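Play Kitchen Table: Stock and Layout

Gallery page, Vinarmont Toy Library. Compiled by Vimala Kamath. Updated in September.

The play kitchen table is a flat white work surface used in the 2 to 5 room. It has no rim and no fixed fittings. The small holes in the top go back to an earlier sink unit and have been left open. They do not affect use, but crumbs of modeling dough collect in them and should be cleared with a dry brush, not a wet cloth.

Stock on the table falls into two groups: dishes and food. The oven is listed separately as an appliance and goes out under its own loan card. Dishes are kept in pale, cool colors so that the food stands out against them. This was Dinesh Sundaram's suggestion when the old mixed set was retired, and it has made checking at the end of a session faster. Food pieces that open or peel are checked for wear at the join.

Pieces are laid out with space between them. When they are stacked at the start of a session, most children unstack them first and the play begins late. The colander is the largest of the dishes and goes down before the rest.

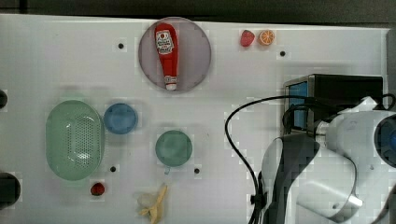 Table with dishes and food. Ketchup bottle on the plate, strawberry and orange slice at the top, cup near the middle, banana partly peeled.
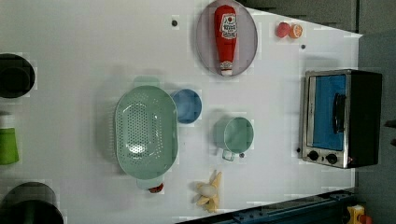

Table with the toaster oven at the right. Blue window panel, black handle, two round control knobs.

Malathi Hegde writes that the oven is better introduced in the second half of a session. With her Friday group, everything on the table went into it within minutes when it was out from the start, and the plates were ignored. She would also like a second cup, as pouring games need a pair.

The request for a second cup has been passed on. The oven timing is left to whoever runs the room. Both arrangements are permitted under the loan card.

Notes on care

Hard plastic dishes: wash in warm water with plain soap, rinse, and air dry on a rack. Perforated pieces need a second rinse. Hold them up to a window and look through the holes before putting them away.

Soft pieces: surface clean only. Do not soak. Squeeze test once a month for split seams. A split piece is withdrawn the same day.

Oven: wipe with a damp cloth. Keep water away from the knobs. Open and close the door several times and listen for scraping at the hinge.

Small round fruit: these roll and are the most frequent losses. Look under the rims of the larger dishes before searching the floor.

Loans

The full table stock is lent as one box, without the table. The deposit is 50 and is returned when the box comes back complete. The oven is not in the box. Borrowers who want it should ask at the desk, where the second card is held.

Replacement pieces are kept in the Civach cupboard, bottom shelf, sorted by color. Take the card with the piece and leave it in the tray.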